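Skerora Home Forum > Small Spaces > Bathroom and vanity

Thread: Cup for a hairbrush on the vanity, does it work?

fletine_fan
Posted 8 May 2022
My vanity top is small and the brush always ends up lying across it. I'm thinking of a cup to stand it in, and I've looked at the Stumano tumblers and the Fletine one with the ribs. Does a paddle-size brush tip a cup over? Mine is 9 inches long.

drawer_person
Put it in a drawer. A cup collects hair and dust at the bottom and you have to wash it every week.

joshi_shelf
I don't have a drawer in there, so a cup it is. Mine is cream, three rounded rings one on top of the other, wider at the top. The brush is light blue with metal pins and a gray cushion. Out on the table, and with the handle up out of the cup:

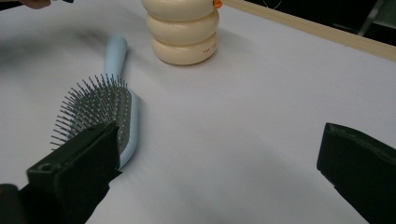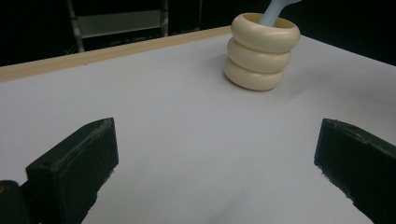 I paid $11 for the cup at a closeout store and never saw a name on it. If you buy one, measure the opening first. I sent back a Stumano in July last year because the brush head stuck halfway down.

drawer_person
Handle up means the bristles sit in whatever is at the bottom. I'd put it in the other way, handle down.

joshi_shelf
I tried that. With the head on top it leaned and caught my sleeve. I wipe the cup out when I clean the sink and it's fine.

tilecount
Handle down is better for drying if you wash your brush. Pins up, air gets to the cushion. If you never wash it, do what you like.

fletine_fan
I do wash it, maybe once a month. I could lay it on a towel that night and put it back in the morning. What about weight? The Fletine is listed at 400 grams.

tilecount
400 grams is plenty for a plastic brush. Put a folded washcloth in the bottom if it rattles.

drawer_person
Still voting drawer.

fletine_fan
No drawer here either, it's a pedestal sink and a shelf. Ordering the Fletine tonight.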